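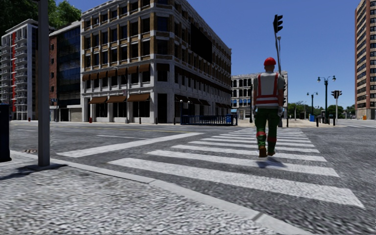 A worker in a red hard hat on the crosswalk

Elthorpe Local Archaeology Help > Samples and Finds > Soil samples

Bucket flotation: most of my charcoal is sinking

Posted by Oskari Hyvönen

I have been given the soil samples from the Gilmartin plot to process over the winter. They are 40-liter samples in lidded tubs, mostly from pit fills and one from the base of a ditch. The soil is a heavy gray-brown clay. The pits are medieval going by the pottery, so up to 800 years old.

I have no flotation tank, so I'm doing it with buckets. I put a few liters of soil in, fill up with water from the hose, stir by hand, wait for the mud to settle a bit, and pour the top water through a fine mesh. Then I refill and pour again, four times in all. What stays at the bottom goes through a coarser mesh and I dry it on trays.

The trouble is that when I sort the dried residue I keep finding charcoal in it. Good-sized pieces too, and in the last sample two charred grains that I think are barley. The light fraction from the same sample had almost nothing except modern roots and some snail shells. I was told that charred material floats and the stones stay behind, so I don't understand what I'm doing wrong.

My other problem is the clay. It comes apart into lumps that stay hard in the middle however long I stir. I have been squeezing them with my fingers but I'm worried I am crushing things.

What I would like to know:

Should I dry the soil before I float it? It has been sealed in the tubs since it was dug in April and is still damp.

Is it safe to add anything to the water to break up the clay?

Do I need to go back and redo the samples I have already finished? I still have all the residues, bagged and labeled.

I looked at the Jetden tank but it is more than we can spend.

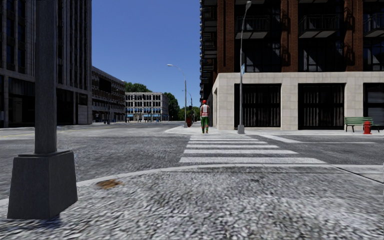
Replies

Posted by Zirner

You aren't doing much wrong. Not all charcoal floats. If the pores have filled with silt or with iron or lime from the groundwater, it is too heavy and stays down with the stones. Clay sites are bad for this. Ditch bottoms are worse. Every residue has to be sorted for charcoal even when it has been through a good tank, and the tank would only have helped you a little.

On drying: for this kind of soil I would dry it first, slowly, in the shade and indoors. Spread it on plastic sheets, put the label on the sheet with the soil, and leave it until it is dry right through. Don't use a heater or put it in direct sun. Charcoal that dries fast can split, and then splits again when it hits the water. Slow drying lets air back into the pores and you should get more of it floating. The exception is your ditch sample. If there is any chance that it is waterlogged (look for uncharred wood, leaves, seeds that are brown and not black), don't dry it at all. Keep it wet, keep it cool and dark, and ask whoever is doing the plant remains before you touch it. Waterlogged material shrinks and falls apart once it dries and you can't get it back.

For the clay, soak before you stir. Leave it overnight in plain water, then work it gently with an open hand. If that doesn't do it, a spoonful or two of baking soda dissolved in warm water and added to the bucket will help the lumps let go. Leave it overnight again. Write on the record sheet that you did this, and take out a small bag of untreated soil beforehand in case somebody wants it for pollen or chemistry later. Rinse everything well afterwards. Don't use baking soda on anything you think might be radiocarbon dated without asking first – the lab may want the material from an untreated portion.

Redoing the finished ones: yes, but it's quick. Make sure the residues are completely dry, put them back in a bucket, cover with water, swirl, and pour off through the fine mesh right away. Do that until nothing more comes off. Keep what you get as a second light fraction with its own label and don't mix it with the first. Then dry the residue again and sort it.

One more point about your method. You say you wait for the mud to settle before pouring. Don't wait long. Grains hang in the water for only a few seconds and if you let the mud drop, they go down with it. Stir, count to three, pour, and stop before the heavy stuff reaches the lip.

Posted by ditchdigger

just use a kitchen strainer, worked fine for us. we never bothered with the second pour either and still got plenty of hazelnut shell

Posted by Zirner

A kitchen strainer will catch hazelnut shell and most cereal grain. It will lose the weed seeds and the small chaff, and on a pit fill those can tell you more about the crop processing than the grain does. Quarter-millimeter mesh is cheap by the yard. Clean it between samples with a soft brush and hold it up to the light to check for seeds stuck in the weave.

Posted by Oskari Hyvönen

Thank you. I tried the second float on one dried residue this morning and got a fair amount of charcoal and another grain. The ditch sample does have some brown twigs in it, so I have put the lid back on and moved it to the cold room. I'll spread the first of the pit samples out to dry tonight.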